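Getting the Bathroom Counter Back Under Control

I put off the bathroom counter until May this year, which is silly when you think how fast it goes once you get started. Everything comes off. Everything! The cotton swabs, the sample tubes, the hair ties that have been breeding behind the faucet. I spread an old towel on the bed and dump it all there so I have to finish before I can go to sleep (my sister Leonora Rivera taught me that one, and it has never failed me yet).

Then I wash the organizers. White plastic shows every smear of toothpaste and foundation, and the corners of those little compartments are where the gunk hides. Warm water, a squirt of dish soap, and an old toothbrush will get most of it. For the ring that's left, I make a paste of baking soda and water, let it sit while I have my coffee, and scrub again.
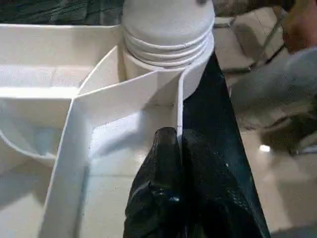
Can I just put a plastic caddy in the dishwasher?
Check the bottom for a dishwasher-safe mark first, and if you find one, top rack only with the heated dry turned off. I warped a perfectly good one on the bottom rack and it rocked like a boat ever after, so mine get done in the sink now.

Dry them upside down on a rack. If you put the things back while there's still water in the corners, you'll have cloudy little puddles under your lipsticks by the end of the week.

Now for stands and holders. I mean the ones for toothbrushes, hair dryers, hand mirrors, all of that. Mine had started to creep across the counter every time I grabbed something off it, and new stick-on feet fixed it. Wipe the bottom with rubbing alcohol, let it dry, press the feet on hard, and leave the thing lying down overnight before you stand it up. Clear feet look nicest on white. I bought a sheet of 100 of them, which was ridiculous, and I've been handing them out to the neighbors ever since. Cherry Mae Castillo put hers on her cutting boards and says it's the best thing I ever gave her, and I once gave her a cake stand!
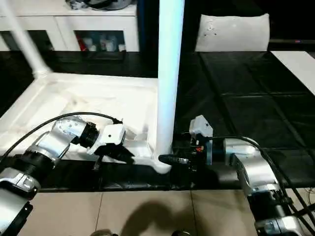 What Goes Back and What Doesn't

I let myself keep 7 things out on the counter. It used to be 6, but then I got the good hand cream and I wasn't about to hide it in a drawer. The rest goes in the cabinet, with the daily stuff in front and the once-a-month stuff in back.

If your compartments are too wide and everything falls over, make your own dividers. You can cut strips from a milk jug or a cereal box, score them lightly with the back of a knife where you want the bend, and fold along the line. Plastic lasts longer near a sink. Cardboard is easier to fold, and you can always cut another one when it gets soggy.
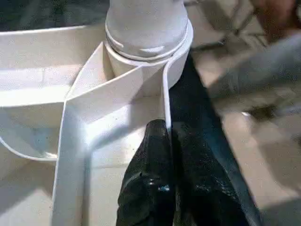

Cut them a hair long, too, so they wedge in tight and you don't need any tape. Tape gets gummy in a steamy bathroom and then you're back to scrubbing with the toothbrush. If a strip keeps springing open, hold the fold shut with a clothespin overnight and it will usually behave by morning.

Sharp corners should be snipped round, especially if you have kids reaching in for their combs.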